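Staltgate Toy and Games Library - members' list archive
Filed under: Lending and stock

Re: Block sets, missing pieces and the deposit

Lemlem Yilma wrote:
> Could someone tell me where we have got to with the block sets? I took
> the large building set out for my two in May and it was well short of
> what the label says. I wrote this on the slip but the next family rang
> me to ask if I still had the rest. I don't mind the call but I would
> like it cleared up. Also, is the deposit going up? I heard 25 pounds
> from one person and no change from another.
>
> Lemlem

Hello Lemlem, and all,

The deposit first. It is not going up. The figure of 25 pounds was put forward for the ride-on toys only, and it was dropped when we saw how few of them go out in winter. Blocks, puzzles and board games stay as they are.

On the large building set, you are not being charged for anything. The label says 300 pieces because that is what the set held when it came to us from the Handulcombe playgroup. It was later split into smaller bags so that more than one family could borrow at a time, and the old label stayed on the box. I have taken it off. Your slip was in the folder but had been put behind the puzzles, which is why the next family had not seen it.

The bags now go by colour and shape, and each one has its own card. If you borrow a bag, please check it against the card before you leave the hall and not when you get home. Short bags can still go out, but the card needs to say so.

The plain oblong blocks in red and green are a separate matter. They are not part of the Handulcombe set and should not be packed with it.
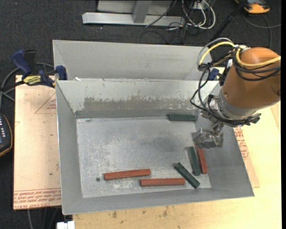
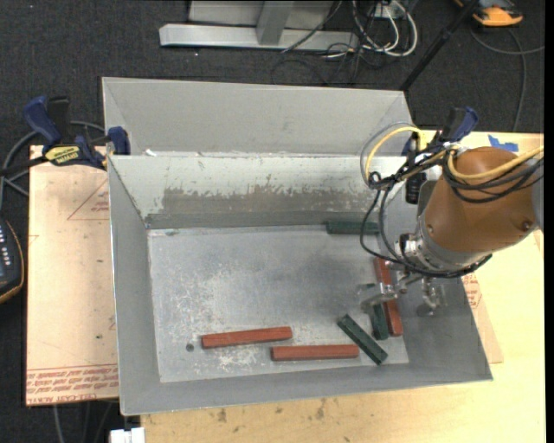

Red and green oblong blocks, three of each, in both pictures.

If you have any of these mixed in with a set at home, bring them back whenever you are next passing. The same goes for loose dice, egg timers and the small card houses from the village game. We have 26 board games on the shelf and 2 of them cannot be lent at present for want of a timer.

A few people have asked about cleaning. Wooden pieces should be wiped with a damp cloth and left out to dry overnight. Please don't soak them. The painted animals from Wevwood were soaked last year and the paint lifted on most of them. Plastic pieces can go in a bowl of warm soapy water. Cloth bags can be machine washed at a low heat, but take the card out first - I have had to write several of them again.

The Ekström marble run is back from repair and can be booked. It needs a fair amount of floor and it is loud on bare boards, so put a rug down if you live above someone. It goes out for one loan period with no renewal until everyone on the waiting list has had it.

Opening times are unchanged. The door is open from half past nine, and returns can be left in the porch crate if you label them with your surname. Please don't leave anything in the crate with small parts in an open bag.

I will put new slips in the folder this month with a bigger space for missing pieces.

Regards,
Lending desk, Staltgate

Contact the list owner | Copyright Staltgate Toy and Games Library | Back to top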